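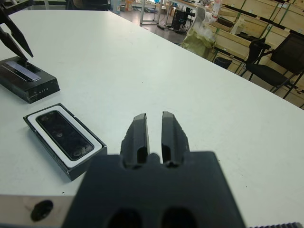
The case against the bright residential street

Most councils that replaced their sodium street lights with LEDs did so on an energy budget. The specification was written around watts saved per pole, the tender was scored on cost per pole, and the lights that went up were whatever satisfied both. The quality of the resulting light was treated as a matter of taste. I think that was a mistake, and the second round of replacements now coming due is a chance to fix it.

The argument here is limited to residential streets. Arterial roads, intersections with heavy turning traffic and marked pedestrian crossings have different requirements, and I have no quarrel with lighting them well. A street with thirty houses, a footpath on one side and a car every few minutes after 9 pm is a different problem, and it makes up most of the pole inventory in any suburb.

Colour temperature

The first round of LED conversions used cool white sources almost by default. Cool white was cheaper per lumen at the time and produced the best efficacy figures. The penalty was a large share of output in the blue part of the spectrum, which scatters more readily in the eye and in the atmosphere, and which has the strongest effect on the body's sense of night. Efficacy has improved enough since then that the gap between cool and warm sources is small in operating cost. The habit of specifying cool white has outlasted the reason for it.

My preference for residential streets is 2000 K. That is close to the old sodium colour, with better rendering than sodium gave. The objection usually raised is that faces and clothing are harder to identify under amber light. Under low pressure sodium this was plainly true, as everything went grey. A phosphor-converted LED at 2000 K is a broader source. Reds and browns separate well. Dark blue and black remain hard to tell apart, and anyone who needs to distinguish a navy jacket from a black one at a distance will be disappointed. I don't consider that a design requirement for a cul-de-sac.

The Vandovholm conversion is the one I know best, having reviewed the photometric files before the work started. The council there specified a warm source and then, late in the process, allowed a substitution on supply grounds. Half the estate went up warm and half went up neutral. The complaints came from the neutral half, and they were all of one kind: light in bedrooms. The measured spill at the window line was no higher on those streets. The people in the houses noticed it more. An illuminance meter reading at the boundary is weighted for daytime vision and says little about whether a person can sleep. Compliance with a spill limit should be the floor of the discussion.

Output

Colour gets the public attention. Output matters more. A luminaire delivering 2000 lumens is sufficient for a local street with ordinary mounting heights, provided the optics put the light on the carriageway and the path. Many of the installed units put out a good deal more than that, for two reasons. The maintenance factor in the design calculation assumed sodium-style depreciation, and the designer rounded up to the next unit in the range. The two margins multiply.

Neither reason survives inspection. LED output falls slowly, and a driver can be programmed to hold it constant across the service life by starting low. The Dremar post-top unit, which was the standard fitting in Ayaaba when I last saw the asset list, shipped with this feature in the driver and had it switched off on every pole. Turning it on would have cost the labour of one field in a configuration file. The ratepayers bought a dimmable fitting and have been running it flat out.

Uniformity

There is a belief that a safe street is an evenly bright one. Design standards encourage it by setting a minimum at the worst point between poles, so the designer raises the whole installation until the darkest patch passes. On a road carrying traffic at speed this makes sense. On a local street it produces a strip of light with very dark gardens on both sides, and the eye adapts to the strip. A pedestrian then sees the pavement in detail and nothing at all in a driveway three steps away.

Lower output with shielded fittings reduces the contrast at the edge and lets the eye see past it. This is easy to check in person by walking a street during an outage. For the first minute it seems very dark. After ten minutes the fences, bins and parked cars are all readable by sky glow alone. I am not proposing that streets be left unlit. My point is that the adapted eye is a good instrument, and a lighting design should avoid blinding it.

Glare belongs under the same heading. The flat lens with exposed emitters is the worst feature of the current generation of fittings. A small number of very bright points seen from below is more tiring than a larger dull surface of the same total output. Older drivers feel this most, as do people walking uphill, for whom the fitting is directly in the line of sight. Pasik, which is built on a ridge, has streets where the glare rating passes on paper because the calculation assumes level ground.

Dimming after hours

The last piece is time. A residential street at 6 pm in June has school children, cyclists and people coming home from the bus. At 2 am it has cats. Running the same output for both is an artefact of sodium control gear, which dimmed badly. Modern drivers dim without fuss, and a fixed midnight step needs no network, no sensors and no subscription. I would take a simple step-dimming profile over a connected control system on nearly every local street, since the profile will still be working when the vendor's portal has been retired.

Connected systems are defended on the basis of fault reporting. Residents already report faults, by telephone, at no charge. The Ayaaba contract carried a communications fee on each pole for a reporting function that duplicated this, and the fee continued for 18 months after the gateway was decommissioned.

What should be in the specification, then: a 2000 K source, constant output enabled at commissioning, a shielded optic with a diffusing lens, a midnight step stored in the driver, and a clause refusing substitution on colour. The last item will draw the most resistance from suppliers during tendering. It should stay in even if delivery slips by a season, given that the fittings will be on the poles for decades.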